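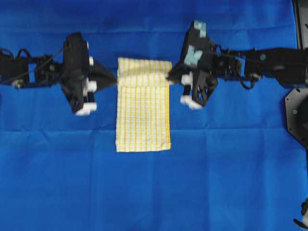
Dish Towel Swap Moves to the Drindon Street Hall

Jul 18, 2025

I have been to a lot of neighborhood events for this page, and I can't remember one where I came home and immediately emptied a kitchen drawer onto the floor. The towel swap did that to me. I went over to the Drindon Street hall meaning to stay long enough for a quote and a cookie, and I was there until they started stacking the chairs!

If you missed the flyer, the swap is run by Yi-chun Lu and Sofia Antunes, and it used to happen in Yi-chun's garage. You bring clean kitchen linens you don't use, you take home ones you will, and anything left over gets folded and boxed for the Fu Street pantry. The garage got too small (I was at the spring one and spent most of it standing in the driveway holding somebody's oven mitts), so this time they borrowed the hall. By closing they had taken in 849 pieces, and 214 of those were dish towels.

The part I liked best was the folding table. Yi-chun is firm about folding. Every towel that goes in a pantry box gets done the same way – lay it flat, smooth it out from the middle, bring the top edge down, line up the corners, then keep going until it's a tidy little packet. She likes a plain dark or bright cloth underneath so you can see whether your edges are straight, and she's right, it helps. I have been folding towels over my arm while walking down the hallway for most of my adult life, and my packets looked like it. She redid two of mine without saying a word.

Checked towels are the easiest to learn on, by the way. The lines tell you right away if you've gone crooked. Yellow and white checks seem to be what everybody's grandmother had, and they went fast. Chia-hao Huang grabbed a few for his daughter's first apartment and then spent ten minutes telling me why terry cloth is no good for drying glasses. Lint, mostly. He had a lot to say about lint.

There was a small disagreement over towels with worn or fraying hems. Sofia wants them turned into cleaning rags and kept out of the boxes altogether. Po-yen Hsieh, who brought his sewing machine and had it going all afternoon, says a frayed hem takes him a couple of minutes to fix and he'd like first crack at them. For now there's a mending basket next to his chair, and whatever he can't get to goes to the rag bag at the end. I dropped in a linen one I bought back in 2000 and have felt guilty about ever since – it came back hemmed in navy thread and I ended up keeping it.

Stained ones are fine for the rag bag too, as long as they're washed. Please, please wash them. And go easy on the fabric softener, Yi-chun says, it keeps them from soaking anything up.

The next swap is set for September, same hall, and they'd like more sheets of plain fabric to cover the tables, plus sturdy boxes with lids. Aprons, pot holders and cloth napkins are welcome. Bath towels are not, there just isn't room to store them. If you can sew a straight line, Po-yen would be glad of the company, and he says bring your own bobbins.

Drop-offs before then can go to Sofia's porch on Doltis Lane, in the bin with the blue lid.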